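**Workshop notebook, shared bench, Filletitz building**
**Wednesday, September**
**Entry by: Solange Renaud**
**Subject: Moulin arm, simulated living room, small-object pickup**

This entry continues the work on the simulated room. The physical pedestal has been cut but not drilled, and no work was carried out on it in this session. All results recorded below were obtained in simulation.

**Purpose**

The session was intended to establish whether the arm, at its present mounting position, can reach past the tall screen and close on a small round object without contact with the panel or its stand. The placement of the real pedestal in the workshop depends on the answer. Members who have asked when the bolt holes will be drilled are referred to the last section.

**Configuration**

- Room file: Jundesier, second revision. Furniture positions unchanged.
- Controller: Drarkitz branch, with the slower approach speed retained.
- Grip force limit: unchanged from the previous entry.
- Runs completed: 7.

The room lighting was left at the dim setting. It had been proposed that the lights be raised for the convenience of those reviewing the output, but the wrist view is to be judged under poor light and the setting should remain where it is until that work is finished.

**Procedure**

Each run began from the same joint position. The target was the small blue sphere. The arm was commanded to a point above the table, lowered at the reduced speed, and stopped before the fingers closed. Closing was then issued as a separate command so that the approach and the grasp could be logged individually. The remaining objects were left in place and were not assigned as targets.

**Results**

Of the 7 runs, 2 were stopped by the collision check when the forearm came within the permitted margin of the screen. In both cases the planner had selected a path with the elbow swung toward the panel. An elbow preference was entered before the third run, and no further stops were recorded. The margin itself was not altered.

In 2 of the remaining runs the sphere rolled before the fingers met it. The friction value assigned to the tabletop is the probable cause. It was copied from an earlier room and has never been compared with the real surface. The other runs ended with the sphere held.

Views saved from the session:

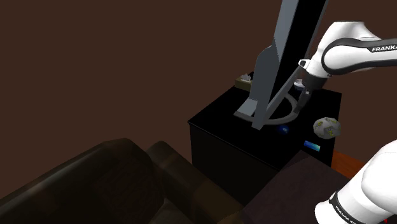
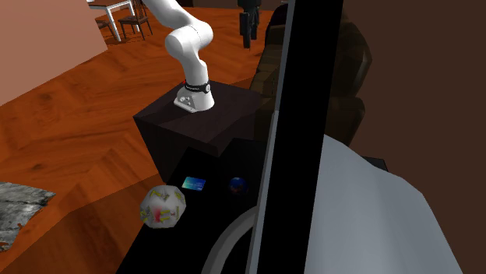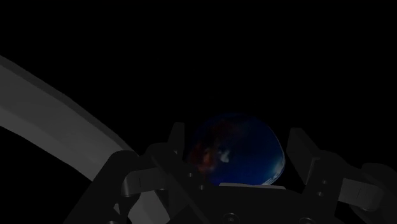
Two matters remain open. The first is the friction value. A sample of the actual table finish should be brought to the bench and tested with the spring scale and the rubber block, and the figure entered in the room file with the date of measurement. The value should not be adjusted by trial until the simulated grasp appears satisfactory.

The second is the elbow preference, which at present is typed in by hand at the start of a session. It is to be moved to the Drarkitz settings file so that it is applied at every launch. Any member running the room before that change is made must enter it manually and record having done so.

Drilling of the pedestal is deferred until the runs have been repeated with the measured friction value. The paper template is in the flat drawer under the drill press and should remain there. The pilot bit was found to be dull and has been set aside for replacement.

Logs saved to the shared drive under Moulin. Bench cleared and power switched off at close of session.

S. Renaud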